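Two-arm bench cell: cable keeps dragging on the table, and one gripper is dropping tools

Posted by hotbench_sal in Small Arms and Bench Cells

Hi all, hoping somebody has been through this. I look after a little two-arm cell at our workshop in Hotevside, and its whole job is picking hand tools out of a plastic bin and putting them back. It ran happily through the spring, but in May the left arm started letting go of screwdrivers. Pliers are mostly fine. It's the round handles that roll out of the fingers, and it fails after 200 picks or so into a run, hardly ever at the start.

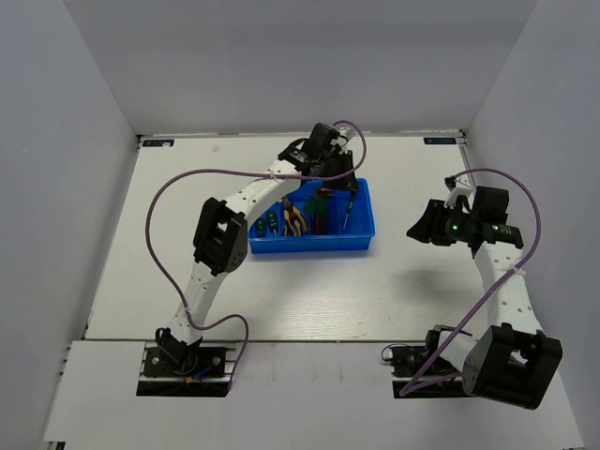 I've swapped the finger pads once already (Doretti ones, the softer sort) and got 346 clean picks before it went off again, so I was feeling very pleased with myself for a day. The other thing is the purple cable on the left arm. I've got it tied at two points, and when the arm reaches to the back of the bin I get a big loop swinging about over the table. Could the two problems be connected? And how tight do you all tie yours?

Posted by benchrat_dubey

Yes, quite possibly connected! I had the same thing on our Dubey cell. The cable tugs on the wrist connector when the arm is stretched out, the gripper loses its signal for a blink and the fingers relax. Try this before buying any more pads: move the arm by hand (power off, please) to its furthest reach and see if the cable goes taut anywhere near the gripper. If it does, slide the upper tie back towards the elbow and leave some slack at the wrist. Take the spare out of the loop lower down, and don't pull the ties up hard. You want to be able to twist the cable inside them with two fingers. Then reseat the plug at the base as well, mine had crept out over the winter.

Posted by oily_rag

pads. its always pads. wipe them with alcohol every morning

Posted by plarkus_user

Bit of both, I'd say. If it only starts after a long run, check whether the gripper motor is getting warm, our Plarkus ones cut their own grip force when they heat up and there's no warning on screen unless you go looking in the log. Drop the holding force a notch and give it a rest between bins. I'd do the cable first though, it's free.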